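Budgeting a second arm for dish stacking: where does the money go?

Started by gravyboat_77, 2024-11-09

gravyboat_77 wrote:
We run a small shop that does handling trials for commercial kitchens. Bowls, plates, ramekins, anything a dishwasher spits out and a human being would sooner not put away. We have one arm. The client wants two stations by the end of the financial year, and I have been handed a budget of $3,431 for "everything that isn't the arm", a figure I suspect was arrived at by subtracting the cost of the arm from a number somebody liked.

So far the list goes: gripper fingers, wrist camera, a bench, a light, crockery, cabling, and a line called Contingency which my boss keeps looking at the way a labrador looks at a sausage.

The quote from Titton for a set of fingers and the wrist camera mount is $900. Cuvlow will do fingers only for $585, but you supply the mount and, reading between the lines, the patience. Has anyone used either? And is there anything I've left off?

halfpint_mech wrote:
Crockery is on the list but I bet it's down as twenty bucks. Triple it. You will want spares of the exact same bowl, because the line gets discontinued the week after you tune everything to it.

Go Titton. Yes, it's dearer. You'll burn the difference in an afternoon of shimming a home-made camera mount that drifts every time the wrist turns.

gravyboat_77 wrote:
It was down as fifteen. I've changed it.

Current job is nested bowls, for context. Unnesting them is where our cycle time goes to die.

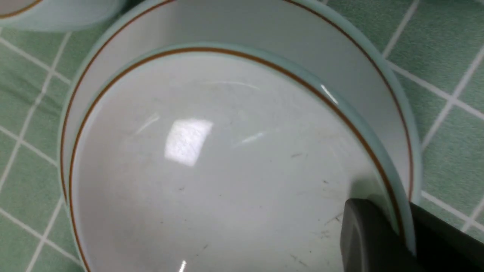

Wrist cam, two bowls nested, finger at the rim. The glossy one is the one I lose sleep over.

With that glare sitting in the basin, I'd like to know whether I should be spending on a better camera or a better light. The sales rep says camera. The sales rep sells cameras.

dull_colour_temp wrote:
Light. Every time, light. You've got a hard bright patch left of centre in a shiny white bowl. A flashier sensor will give you a much sharper picture of the same bright patch.

Get a big diffuse panel, put it well off to one side, and build a cheap shroud round the bench so the overheads stop joining in. Polarising film on the panel and a filter on the lens if you're feeling rich. You aren't, I read the first post.

And what's the surface? Green tile with white grout? Put a line in for a plain matte mat. You have a grid of high-contrast edges sitting behind a pale object with a pale rim. It's a lovely colour, I'd have it in my bathroom, but I wouldn't want to segment anything on it.

gravyboat_77 wrote:
The tile stays. The client's benches are tiled and they want it tested on tile. I did ask. I was told it was "characterful".

shed_of_theseus wrote:
Going to disagree with dull_colour_temp, at least partly. If the real kitchen has ordinary overheads and the real bench is tile, then a shrouded station with a nice soft panel will give you beautiful numbers that fall over on site. Budget for the ugly light. Better to find out now than in the client's scullery with the client watching.

Where I'd put the money is the fingers. Look at what that fingertip has to do: get hold of the inner rim when the outer rim is sitting just behind it. A fat rounded tip hasn't got much room to play with. We had the same fight with soup bowls in October and ended up paying for 2 rounds of custom tips before anything fitted down the gap.

halfpint_mech wrote:
Custom tips are a false economy at this scale. Buy the standard set, print your own covers and throw them out when they get manky.

shed_of_theseus wrote:
Printed covers on glazed ceramic? Enjoy sweeping.

halfpint_mech wrote:
Flexible filament, mate. It isn't 2009.

dull_colour_temp wrote:
Fair point on the site lighting, I'll wear that. I'd still do both: panel for development, panel off for acceptance. Costs nothing extra except the discipline to turn it off, and I'll admit I've seen very little of that.

Also, gravyboat, there are dark specks and little hairs of something in the lower right of that bowl. Is that in the test spec too?

gravyboat_77 wrote:
It is not in the test spec. I've added a line for microfibre cloths.

pallet_jackal wrote:
Coming at this from the purchasing side. Things you've left off, all of which have bitten me:

Freight on the fingers. Cuvlow ships from overseas and the quote is ex works. By the time it clears customs that $585 has put on weight.

Spare cable for the wrist camera. The cable is what flexes, so the cable is what dies. Buy it with the first order or pay for freight again.

Somebody's hours. If you pick the cheaper fingers, write down who's making the mount and how long it takes, then put a dollar figure on it. Suddenly Titton looks like a bargain, or your boss decides your time is free. Either way you've learned something.

And put Contingency under a duller name. Ours is called Sundry Fixings and it's never been raided.

shed_of_theseus wrote:
Sundry Fixings is going straight in my next one.

I'll concede the off-the-shelf mount. I won't concede the tips. Ask Titton whether the $900 set takes swappable ends before you sign anything. If it does, buy the set and spend your argument money on two tip profiles, one slim. If it doesn't, Cuvlow is back in the race.

gravyboat_77 wrote:
Rang Titton. Swappable ends, yes, on the newer set, same price if we order before their stocktake. So the plan is Titton, slim tips, one diffuse panel with an honour system, spare cable, a dozen extra bowls, and Sundry Fixings. The better camera is off the list. I'll let the rep down gently.

Still don't know what to do about the tile.

Comments (3)

Erik: We quoted a very similar job and left out crockery altogether. Ended up pinching bowls from the tea room. The tea room noticed.

Hà: Does anyone have a supplier for matte-glazed bowls in the same size? Would be handy to have a few to compare against the shiny ones before blaming the camera.

beige_alert: Cuvlow's lead time has blown out since that quote, worth ringing them if you're still tossing up.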